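Cistport Carnival group - minutes of the December meeting

Present: Robel Gebreyes (chair), Bradley Lockwood (minutes), Julla, Ezeani.

1. Route
The parade will leave Plestetti Square at 2 and finish at the harbour. The council wants 200 barriers in place by noon. 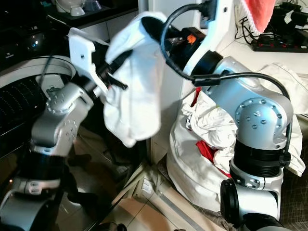
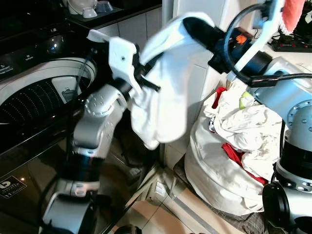 COSTUMES AND MUSIC

2. Costumes
27 headdresses still need feathers. Bradley to order more - limit £400.

3. Bands
Two steel bands confirmed. Ezeani to ask the samba school again.

4. Any other business
Julla asked for earlier rehearsals. Left to the next meeting.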